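Moving the planner out of the driver

I spent most of October splitting our picking code into two processes, and I want to write down how it went before I forget the details.

Until last month everything lived in one program we call Brivness. It read the depth data, picked a grasp, planned a path and sent joint targets to the arm. That was fine when the planner was quick. With a messy bin it sometimes took 620 milliseconds to find a path, and while it was thinking the status messages piled up behind it. The logs showed the arm's position as it had been half a second earlier, and the next plan started from the wrong place.

So now there are 2 processes. Brivness keeps the driver and does very little. The planner moved to a new one, Steltunar, and they talk over a plain socket. Miroslava Nazarenko wrote the message format in an afternoon and I have only changed it once, to add a timestamp I should have asked for at the start.

The other job was the collision model. We had the arm as a set of neat capsules taken from the maker's drawings, which leaves out everything strapped to the outside of it.
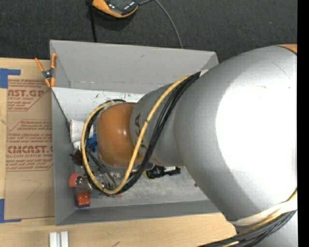 I added a padding value per link, so the forearm and wrist can be fatter than the rest. At 70 millimeters on the wrist the planner refuses most grasps close to the bin walls. I have it lower than that now and I check the swept volume against the walls separately. A proper model of a hanging cable is more work than I want to take on this year — the loop changes shape with every wrist angle.

I replayed 600 saved plans through the new setup. The start positions match the driver log on all of them. Planning time is the same as before, as expected, but the driver no longer waits for it.

Next is the grasp scorer, which still reads its settings from three different files.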